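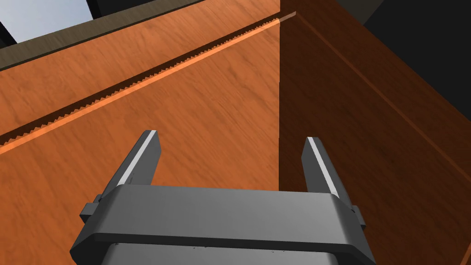
Wrist view from the simulator, fingers open in front of the wooden panels.

I have been running the Denda planning package for two months now, and I like it so much that I finally sat down to write a proper review. Short version: if you're trying to work out what gripper to buy and you have a small budget, get this first!

Our shop does cabinet repair, and back in October we had 900 dollars set aside for a gripper and no clear idea which one. Parvathi Palaniappan wanted a wide opening, I wanted something slim, and Jagadeesh Shetty wanted us to stop arguing. The Denda license cost us 77 dollars for the year. You load a gripper model, load your furniture, and look at the job from the wrist camera before you spend anything.

The wrist view is my favorite part. You get the body of the gripper low in the picture and both fingers reaching out toward the wood, so you start thinking about clearance right away (the housing on a wide gripper takes up a lot of room, and a catalog drawing never made me feel that). The wood grain is good too, and the shaded side of a cabinet is darker than the lit side.

The budget sheet is simple but handy. You type in the arm, the gripper, the mounting plate, spare finger pads and shipping, and it keeps a running total next to each setup you save. Ours came to roughly 2000 dollars with everything, and seeing that number early helped us put off the second arm until next year.

A few gripes. Importing our own cabinet took me a whole evening, the manual skips over hinges, and dark corners stay very dark – I'd love a lamp I could drag around. Support did answer my hinge question the next morning, with a sample file attached.

Five stars from me, and I'm renewing.

Vimala Kulkarni, December 2018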